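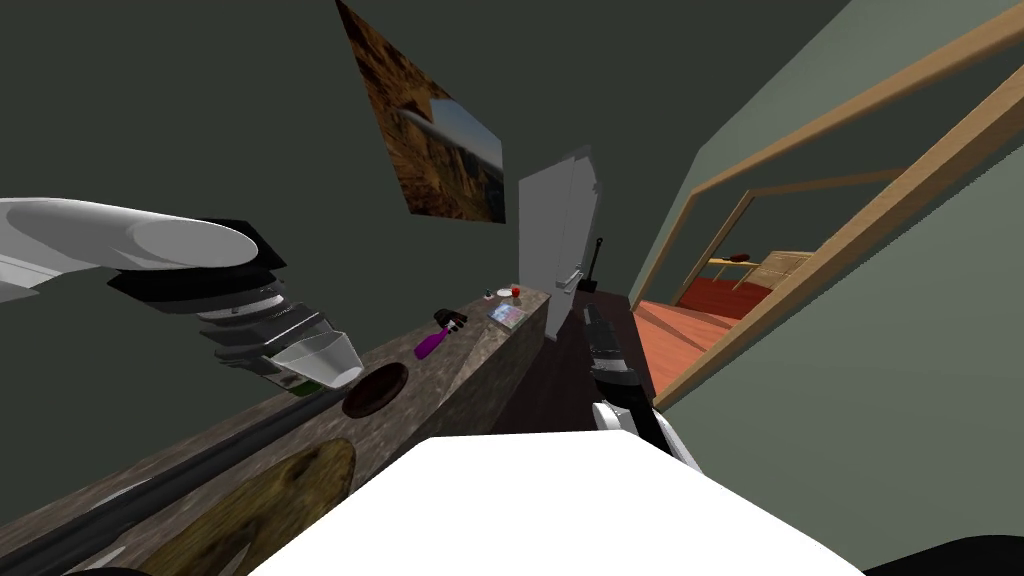 Hamdia Ayele commented: A simulator will tell a school club whatever the club has set it up to hear. Find out who wrote the scoring before you get excited.

Does a simulated kitchen count as a robotics project?

Posted by Hamdia Ayele's reply-to, wobblyshelf

My daughter's sixth-form club has entered the software class at Meltaditz. They have no robot. They have a program called Minja, a made-up kitchen, and a two-armed robot that is meant to pick up a plastic cup and put it down again where it's told. She says they have logged 1296 tries and that 667 of them passed. I did engineering of the greasy sort, so I may be the wrong person to judge, but that looks to me like tossing a coin with extra steps. The teacher calls it "very promising".

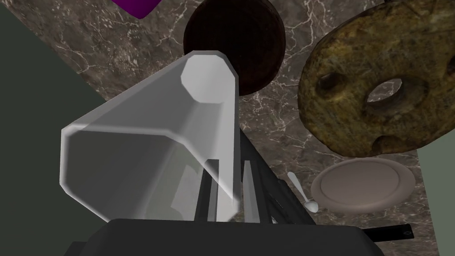
Cup in the gripper, over the worktop.

What I want to know is whether the judges will take it seriously, and whether she is learning anything she could use on a machine that weighs something. The write-up is due in December and she is up until 11 most nights with it.

gritbin

Yes it counts, read the rules. Software class = no hardware needed. Our lot at Mirnard did it and got a certificate. Tell her to go to bed.

oldspanner

It counts, but I share your doubts. I helped with a club that went down this road and the pass rate was the least useful thing in the report. What is a pass? In ours the cup only had to be inside a circle when the clock stopped. It could be on its side. Once we asked for it to be upright and let go of, the lovely figure fell through the floor, and so did morale for 2 weeks.

So ask her to sort the failures into kinds. Missing the cup is one thing. Setting off towards the wrong part of the kitchen is another, and more practice at closing the fingers won't cure it.

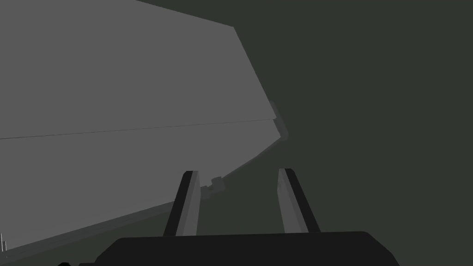
pellmell asked whether the start position was changed between tries, as a club that always begins from the same spot has tested one journey over and over. Fair point, and I should have said it first. Move the cup, move the robot, then see what is left of the 667.

I'd want a look at the wrist view for the bad tries as well. The scoring only knows what it was told to check — the pictures are harder to argue with. She should pick a few failures at random, and the club shouldn't get to choose them.

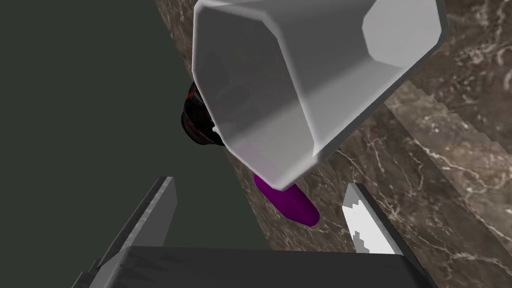
As for a machine that weighs something, she'll learn to plan a test and to distrust a percentage, and both carry over. Friction, slack gears and flat batteries don't come with the program, whatever the Covisum leaflet says about "ready for the real world". I would put a plain sentence in the report saying none of it has been tried on hardware. Judges notice when that is left out.

wobblyshelf

Thanks. I asked what a pass was and got a long silence, then "near enough". She is rewriting that bit on Wednesday.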